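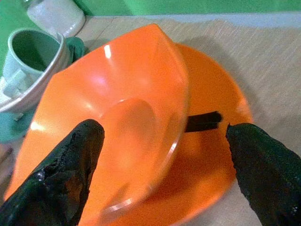 *Fig. 1. Orange plastic bowl with an orange plate.*

## Unit 7: Colorants in molded polypropylene

Color in molded tableware comes from masterbatch, a concentrate of pigment in carrier resin that is let down into natural resin at the press. The usual let-down ratio in this unit is 2 percent by weight. At that level a 500 g charge takes 10 g of masterbatch.

Organic orange pigments give clean, saturated shades but may act as nucleating agents. Nucleation raises the crystallization temperature and changes shrinkage, so a part molded in orange can come out of the same tool at a different size than a part molded in natural resin. Inorganic grades affect shrinkage less and are duller in shade.

### 7.1 Opacity

Opacity depends on pigment loading, particle size and wall thickness. Thin walls pass more light and read lighter. Measure over black and over white, then report the contrast ratio.

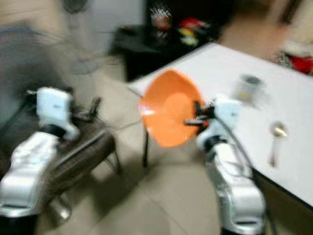
*Fig. 2. Bright orange funnel.*

### 7.2 Gloss and surface

Gloss follows the finish of the tool. A polished cavity gives sharp highlights; a textured one scatters them and makes the color look paler. Compare shades only between plaques of equal finish. The Geken plaques are polished on one face and textured on the other, so note which face was read.

### 7.3 Shade matching

Readings are taken with the specular component included, then excluded. Matches made under one lamp must be checked under a second. The Midimura set contains a pair that agrees in daylight and separates under warm light. 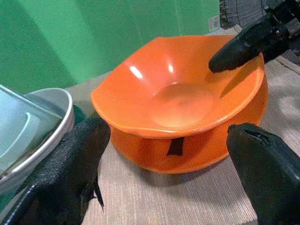

Quezada: the 2 percent figure only holds if the dosing unit was calibrated on the same pellet size. We changed carriers in July and every plaque ran dark until the feeder was reset.

Record pellet size on the lab sheet next to the let-down ratio.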